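**Ticket: Girkero arm drifts while I'm teleoperating the block task**
Opened 29 June 2025, status: still open, but much better

Hi Deisy! Me again. Writing this all down while I remember it, so sorry for the length.

I'm recording the "put the white block in the green lid" task by remote, using the small Etach hand controller. The first 12 demos went great. Then on the next one I let go of the trigger and the arm just kept sliding left, maybe a finger's width, before it settled. Same thing on the one after. If I save those, the policy is going to learn my drift right along with my grasp, and I really don't want that.

What I tried, in order:

- Restarted the teleop node. No change.
- Re-zeroed the controller flat on the desk. Better for 2 demos, then it came back.
- Switched to hand guiding (gravity comp on, moving the arm by the wrist). No drift at all! So I stopped blaming the joints.
- Turned the deadband up from the default to 23. Drift gone, but now small moves feel sticky and I overshoot the block.

Kristýna Hrubý looked at my logs and spotted that the controller was still sending tiny values after I released the trigger — the arm was doing exactly what it was told. She thinks the clutch release message gets dropped when the queue backs up. I had the rate set to 100 and the camera stream going over the same link, so that sounds right to me.

I moved the camera stream off that link, put the deadband back to default and kept the mat and the lid where they were, so the new demos should still match the old ones. 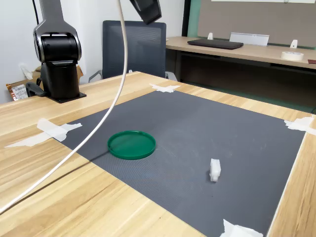
Since then I've done another batch with no sliding, but I haven't tried a long session yet and that's when it got bad before. The drifty demos are in a folder called `do_not_train`, please don't merge it!

Two things I need from you:

1. Is there a way to make the arm hold position if it hears nothing from the clutch? A timeout would be fine.
2. Can I mix the hand-guided demos in with the teleop ones, or does Mai want them in separate sets?

I'll leave the arm powered down until I hear back.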